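How Our Neighborhood Buys Its Bread: A Student Project Report
By Dayana Ayala
5 October 2019

Background

I grew up over a bakery, so I suppose it was only a matter of time before I found a way to hand in bread for a grade. When our social studies class was asked to study one everyday habit in the neighborhood, I picked the morning bread run, and my project partner, Zohreh Safavi, was kind enough to go along with it even though she had wanted to do bus stops. (We did end up talking about buses a fair amount, as you will see further on.)

Our question was a simple one. Do people on our side of Prellport choose a bakery for the bread, for the price, or because they pass it on the way to somewhere else? My guess was the bread. Zohreh's guess was the way to somewhere else, and I may as well tell you now that she was closer.

What we did

We spent 20 mornings in September outside two shops, Panier and Sánchez, with the owners' permission. We started as soon as the doors opened and stayed until we had to leave for school. One of us kept a tally of customers and the other asked anybody who had a minute to spare if they would answer 6 short questions. In all we tallied 1,768 customers, and 43 of them sat down with us afterward for a longer talk, which was my favorite part of the whole project.
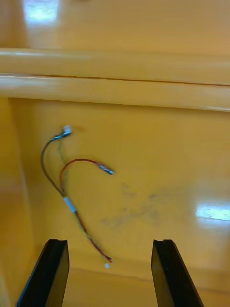 The longer talks took place at the big table in the Pidum reading room, where we were allowed to bring coffee as long as it had a lid. We let people wander off the subject. One retired mail carrier spent most of an hour on the rye loaf his mother used to make, and we wrote all of it down, even the part about the neighbor's goat.

What we found

Most of the people we talked to said they went to the bakery nearest their bus stop. Several told us they liked the bread better at the other shop but only went there on days off, when they could take the long way around. Price came up less than we expected, except with parents buying for big families, who knew the cost of a plain loaf at both places to the penny.

We also heard a lot about being known. Customers at Sánchez liked that their order was in the bag before they asked for it, and one woman at Panier said she would feel rude going anyplace else after all these years.

What we would change

Our mornings ended when school began, so we missed the late shoppers completely, and I suspect they are a different crowd. We should also have written our questions in Spanish from the first day, and we only did that in the second week. Zohreh would like to go back in winter to see if the long way around is still worth it in the snow, and I have told her I will come if she brings the rolls.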